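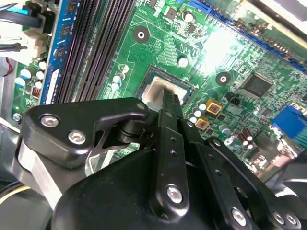
Olto invites applications from repair technicians to take part in the second evaluation round of Candell, a gripper kit and service package intended for computer repair and refurbishing shops. The evaluation covers desktop disassembly, inspection, and reassembly, and participants will spend most of their time inside open cases. Work at the CPU socket receives the greatest weight in the scoring. The slim finger plate must reach the processor position past standing capacitors and memory slots, and it must do so without its links or screws touching the parts on either side. Applicants should be comfortable judging that kind of clearance by eye and through the wrist camera view.

Posted 2023-12-13
By Wafula Lema, Evaluation Office, Olto

The round will be held at the Tanui workshop and will run through June. There are 41 places. Each participant will be assigned to a bench and will attend two sessions per week, with a supervisor present at all times. Sessions are scheduled on weekdays, and evening places are limited. Applicants who can attend only in the evening should say so on the form.

Duties

Participants will carry out a fixed set of 58 tasks with the Candell kit. The tasks include approaching and touching a marked point on a processor, seating and removing memory modules, disconnecting fan headers, and guiding power cables out of the working area. Each task is performed first by hand and then with the gripper. Participants record the result on a paper sheet and add written remarks wherever the kit was slow, awkward, or unclear in its controls. Remarks on the printed manual are also requested – the present edition was written by the design staff and has not been tested with outside readers.

Participants will also be asked to review the service side of the package. This part covers the order form for replacement finger plates, the screw and tool list, the telephone support line, and the monthly maintenance visit. Any fault found in a kit must be reported to the supervisor before work continues. Participants are not expected to repair the kit themselves.

Requirements

Applicants must be 18 or older and have at least two years of paid experience in computer repair, refurbishing, or electronics assembly. Experience with robots is not required. Applicants must be able to read task sheets in English and sit at a bench for sessions of up to three hours, with breaks. Persons employed by Olto or by Zullura, which supplies the control software, are not eligible. Former participants from the first round may apply but will be placed after new applicants.

Payment and terms

Participants are paid $49 per session, including the introductory session. Payment is made at the end of each month. Travel costs within the city are refunded on presentation of receipts. A participant may withdraw at any time and will be paid for all sessions attended. Written remarks may be quoted in the evaluation report without the participant's name. Video recorded during sessions is kept by Olto for the length of the evaluation and is used only to check task results.

How to apply

Application forms are available at the Tanui front desk and by mail from the Evaluation Office. Please return the completed form with a short work history and the name of one reference. Selected applicants will be invited to a bench interview, which includes a short hand task on a desktop board. Questions about access to the building, seating, or session times should be directed to Musyoka Koech, who is responsible for participant scheduling. Applications remain open until all places have been filled.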